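News > Schools and Clubs > Robotics

Print this article | E-mail this article

Gronwood robotics club gets its arm ready for April

20th March

The after-school robotics club at Gronwood Middle School has a new arm, a new game to play with it and a big date coming up. In April the club travels to Flenham for the Lashari Cup, a student contest in which small robot arms pick up colored blocks and set them down on targets, with no human hands allowed once the clock starts.

It is the club's first year in the contest, and the excitement in the room is hard to miss! Students who used to drift home after the last bell now stay until the lights go off, arguing happily over grip strength and whether it is faster to come at a block from the side or from straight above.

The arm was built from a kit the students call Wivari, paid for with a $3000 grant from the school district plus $200 from a bake sale. The kit arrived in a great many bags. Putting it together took most of the winter, and the first time the gripper closed on command the whole club cheered – so did the math class next door.

Since then the work has been all about practice. Each run is saved to the club's laptop, good or bad, and the log now stands at 1151. The younger members have taken charge of it, and they are strict. A run with a dropped block goes in like any other.

The contest rules give each team 3 tries, and the best one counts. Blocks can start at any angle, so the students turn them every which way in practice and let the program work out how to line up the gripper. Blue tape marks a cross on the gray practice surface, and the purple block has become the club favorite – it even has its own page in the team notebook.
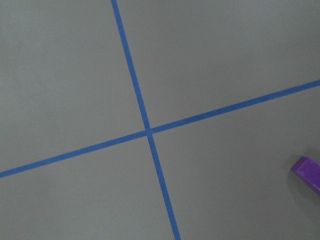
Come and see it

The club will hold an open practice in the school library before the trip to Flenham. Families, neighbors and future members are all welcome, and visitors can try steering the arm by hand with a game controller. It is much harder than the students make it look, and a lot of fun.

Students in grades six through eight can join at any point in the year. No experience is needed.

Related items

Flenham gym to host Lashari Cup
Gronwood science night draws a full house
Chess club looking for new boards
Spring bus schedule for after-school programs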